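Home | Ask | Topics | Clubs | Log in
We use cookies. OK

Shape sorter task, arm keeps missing the arch slot
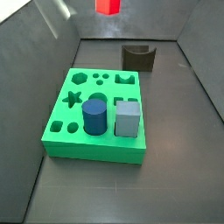
What we've tried
Our college robotics club uses a green foam tray. Cylinder and cube go in fine. The arch failed 6 times out of 10. Is it the grip or the angle?
October 24, 2018

Rullard
Angle, I'd guess. A cylinder can turn any way and still fit. An arch can't. Check its rotation before you lower it.

Marti
Try going slower.

Nustis
Start above the slot, lower a little, stop, correct, then push.

Comments
Cidis: Same trouble with our star.
Marti: Slower did help us.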